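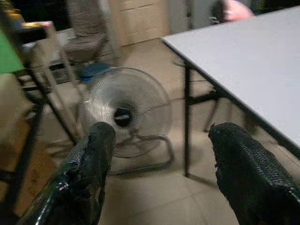
Keeping a shared workroom cool: project report

20th October
By Tiziana Lombardi
2 comments | 4 shares

Our project looked at how the furniture in a workroom affects the air from one floor fan. The room was on the ground floor of the Todden building. It has tables, chairs, open shelving and a cabinet, and people had complained that it was stuffy by the middle of the afternoon.

The fan is a silver metal one with a round wire grille and a tubular base that sits on the floor. It was already in the room, next to a white table, and we used that spot as our starting position. The table has thin black legs, so air can get under it fairly easily. The black metal shelving is a different matter once boxes are put on it.

Method

We hung strips of tissue paper, each 200 mm long, at seat height and at table height. Leonardo Monti switched the fan on and I wrote down which strips moved and which hung still. We then turned the fan, tried again, and did the same with the chairs pushed in. Windows stayed shut for all of the tests. We used the lowest speed, as people had said the higher ones were too noisy to work beside.

Results

With the fan at the table, strips under the tabletop moved well but those above it hardly moved. Anyone sitting there would get cold ankles and a warm face. Turning the fan towards the middle of the room helped the strips at seat height. Pushing the chairs in made a small difference. Full shelves stopped nearly everything behind them.

Problems

Our tissue strips curled after the first day and had to be cut again. We did not measure air speed, so the results only say moved or did not move. We also forgot to note the room temperature on the second afternoon.

Recommendation

Move the fan away from the table edge and keep the lower shelf clear on the side facing it. The grille should be dusted before next summer.

Comments

Akinola: Did you try it on a stool? Ours works better higher up.

Leonardo Monti: No, the base was too wide for the stool we had.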